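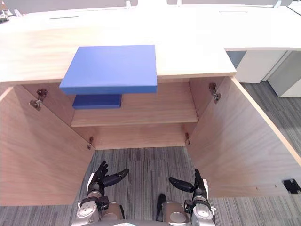 Publish the logs and let people read them for themselves, one reader wrote to us after the city council in Trekstead voted to keep its gunshot sensors running for another year. The police keep telling us the thing works, the reader went on, and every time somebody asks how they know, the answer is that the details are sensitive.

It is a fair complaint, and the paperwork released ahead of the vote does little to settle it.

Trekstead Renews Gunshot Sensors on Thin Evidence

2020-12-25

TREKSTEAD - The city will go on paying for Zoltent, the listening system that is supposed to tell police when and where a gun has been fired, after a council vote that took less time than the parking item ahead of it.

The system has been up in the Moriarty district since April of last year. It uses 19 microphones mounted on light poles and rooftops. When they pick up a loud bang, software made by a company called Storau decides whether it was a gunshot, and if the answer is yes, an alert goes to dispatch and to the screens in patrol cars. Officers are then sent to the spot.

According to a report the police department handed to the council, Zoltent has sent out 1,083 alerts since it was switched on. The report calls this "a significant volume of actionable intelligence." A reader has to get to the second appendix to find out what the action was. In 14 of those cases, officers found something at the scene that let them open a gun case: shell casings, a damaged wall or car, a witness, or a person who had been hurt.

That leaves 1,069 times when a patrol car went out on an alert and came back with nothing that could be written up as a shooting.

The department says this should not be read as a failure. Casings get picked up, its report says. People leave. A bullet that goes into the air or into a vacant lot may never be found. All of that is true, and all of it would also be true of a system that was hearing fireworks, car exhausts and roofing crews. The report has no way to tell the two apart and does not try.

Fireworks in particular get one sentence. Storau's own sales material, attached to the same packet, says the software is "highly accurate" at screening them out. There is no number next to that claim. The city never tested it. Nothing in the contract, which the council also released, calls for a test, and nothing in it says what would happen if the alerts turned out to be wrong most of the time.

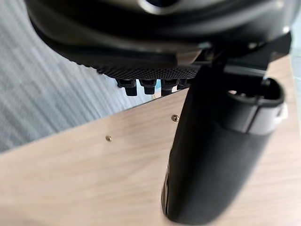

Black housing with a dark textured strip and plastic tabs.

What the contract does say is that the audio belongs to Storau. The city gets alerts. It gets short clips for the alerts that become criminal cases, if it asks for them in writing. Everything else the microphones pick up stays on the company's servers, and the company decides how long to keep it. A line on page 40 allows Storau to use the recordings "to improve current and future products."

Several speakers at the public hearing wanted to know whether the microphones can pick up people talking. The department's answer was that they are "not designed to capture conversation." The question was whether they can, and it was not answered. The company had been invited to the hearing and sent a letter. The letter says that Storau takes privacy seriously.

There is also the matter of what happens to an alert after it goes out. Under the department's rules, a Zoltent alert is treated as a report of shots fired. That means officers may arrive expecting an armed person, and anyone who happens to be walking down the block is going to be looked at in that light. Public defenders in the county have asked how many people have been stopped and searched on the strength of an alert alone. The department says it does not track that. It tracks the alerts, the response times and the miles driven, all of which are in the report with charts, but stops made at the scene are filed under the general heading of street contacts along with everything else.

Department officials said pulling those records out by hand would take too much staff time. They had no estimate of how much.

The response times are the part the department likes best. Cars get to the scene faster on a Zoltent alert than on a phone call, the report says, and it may well be so. A computer does not have to find its phone, give an address and stay on the line. Getting there sooner could matter a great deal to someone who has been shot, and supporters of the system leaned hard on that point at the hearing. One council member said that a single life would be worth the cost.

It would be easier to weigh that if the report said whether there has been one. It doesn't name a case in which an injured person was found through an alert when no one had called 911. Asked for such a case, the department said it would have to look into it. As of the vote it had not come back with an answer.

The report also leaves out a comparison that seems like the first thing anybody would want to see. Two districts next to Moriarty have no sensors. If Zoltent cuts down on shootings or helps to solve them, the numbers in Moriarty ought to look better than the numbers next door. The department keeps those figures, and some of them are on its website, but the report shows only Moriarty and shows it only for the months since the system went in. There is no "before." A staff memo from the city manager's office, dated weeks ahead of the vote, asked for both comparisons. The final report thanks the manager's office for its input.

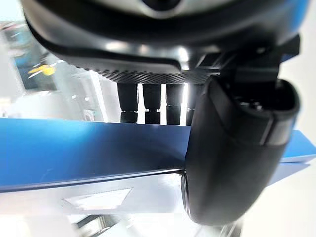 Textured strip on the lower face of a dark, glossy housing.

Moriarty residents who spoke were split, and more split than either side made out afterward. Some said they hear shots at night and are glad of anything that brings a car around. Some of the same people said the cars come, roll down the street with a spotlight on and leave again, and that they would like to see the money go to fixing the streetlights on the east end, which have been out since before the microphones were hung on the poles beneath them. Others said they had not known the sensors were there. The city put up no signs, and the notice that went out ahead of the first contract was printed in the legal ads.

The council was told that walking away now would mean losing the discount Storau gave the city for signing early. Council staff confirmed that the discount exists. They also confirmed that it was measured against a list price, and that they didn't know of any city that had paid it.

Money for the first year came from a state grant. That grant has run out, and the second year will come from the police budget's line for equipment. The department told the council this would not affect patrol. It also told the council, in a separate item the same evening, that it needed more money for patrol. The two items were voted on one after the other, and both passed.

One amendment was offered. It would have made the renewal depend on an outside review, with the reviewer picked by the city and given full access to the alert data. Storau's letter said the company welcomes "independent validation" and pointed to a study on its website. The study was carried out by a consulting firm that Storau hired, and it measured how often police customers had complained about a wrong alert. Few had. Since officers who find nothing at a scene are told to mark the call "unfounded" and move on, and are not asked to file anything with the company, it is hard to see how many complaints there could have been.

The amendment failed. In its place the council asked the department to report back in a year with "additional metrics." The motion doesn't say which ones, so the department will choose.

A written request for the full alert log, with times, locations and outcomes, was turned down by the city last month. The denial letter cites the vendor's trade secrets for the locations and ongoing investigations for the outcomes. It is not clear how more than a thousand calls marked unfounded could all be under investigation, and the letter does not explain. An appeal has been filed with the state records office, and the city has until the end of next month to respond.

The new contract has already been signed. It adds an option to extend Zoltent into the two neighboring districts, which can be used at the police chief's request without another vote so long as the cost stays under the city's limit for routine purchases. Staff said there are no current plans to use it.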